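Workshop tips: comparing hand-held grippers without losing the will to live

Updated 6th October

We spent most of August with two pairs of hand-held grippers, the Prinar and the Cikitz, and a borrowed shelf's worth of household objects. What follows is what I'd tell myself at the start, had I been in any mood to listen.

Use dull objects. The temptation is to begin with an egg, for the drama. Begin with a hairbrush and a cup. A hairbrush has a thin handle, a fat head and bristles that give when squeezed, so it finds fault with a gripper in three different ways. A squarish cup with rounded corners is kinder, which is useful after the hairbrush.
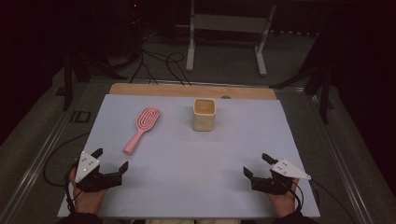
Sort your cables before you sort anything else. Ours went wherever they liked for the first week, and I blamed the Cikitz for a sluggish left jaw that was only me standing on its lead. Give each cable a side and enough slack to reach the far edge of the table.

Keep the objects in the middle third of the board and change one thing at a time. Swap the fingers or swap the lighting. If you swap both you will learn something, but you won't know what.

Look at the fingertips every 68 grasps. The number has no science in it; it's how many rows fit on our score sheet. Worn pads flatter a bad gripper and shame a good one, depending on the object, and I had the Prinar marked down as clumsy until I put fresh pads on it. Ordinary tape will do for an afternoon. It frays, it collects dust, and it comes away at the corners first.

Pale table, dark jaws. Finger cameras cope far better when the two don't match, and so will you when you go through 1000 clips with a cold cup of tea. 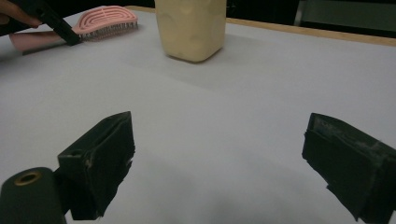
Nedelcu wrote in to disagree about the tape, saying that it changes the friction so much you end up comparing adhesives, and that proper silicone pads cost less than the time spent peeling the stuff off. Fair enough. Nedelcu also wants it known that hairbrushes vary wildly and that we should all be using the same one, which I look forward to seeing organised.

As for a winner, the Prinar closes more evenly and the Cikitz is easier on the wrist after 6 trays. I kept the Cikitz. The Grililora is next, if the parcel ever turns up.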